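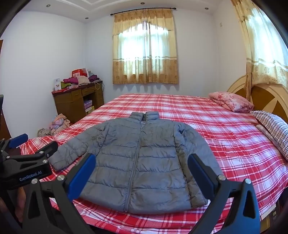
Chapter 4
Showing Instead of Telling

The first time I tried to get a robot to fold a jacket, I wrote the instructions out by hand. Find the collar. Find the cuff. Bring the sleeve across the chest. I was proud of that program for most of an afternoon, and then Selvaraj Bhattacharjee swapped my thin test jacket for a puffy one and the whole thing fell apart!

Puffer jackets are mean. They're full of air, they push back when you press on them, and a sleeve you've laid neatly along the side may decide to spring out again. I could fold one myself while talking on the phone, but I couldn't have told you exactly where I pinched it or how hard. So in this chapter we stop writing the motion down and start performing it.

There are two ways to do that, and we'll spend time with both. In the first, you sit at a set of controls and drive the robot's arm from a distance (teleoperation, or teleop if you're in a hurry). In the second, you leave the arm at home and carry just the gripper, with a camera riding on it, and do the chore with your own two hands – on a bed, at a kitchen counter, wherever the chore lives. The fingers close on the cloth the way a robot's would, so you feel pretty clumsy at first. Good. You want to find out early what two padded fingers can't do.

My students at Tustlow usually ask how many demonstrations they need. For the folding project in section 4.3 we recorded nearly 2000, and I threw out 600 of them, mostly my own early ones, where I'd hesitated over a sleeve or regrabbed the hem. Ryszard Rutkowska thinks I should have kept the regrabs, and we'll get into that argument later on, with his numbers next to mine.

Before you read further, go get a jacket and lay it out flat. Fold it using only the thumb and first finger of each hand, slowly, and write down each place you pinch. Keep the list handy for section 4.1.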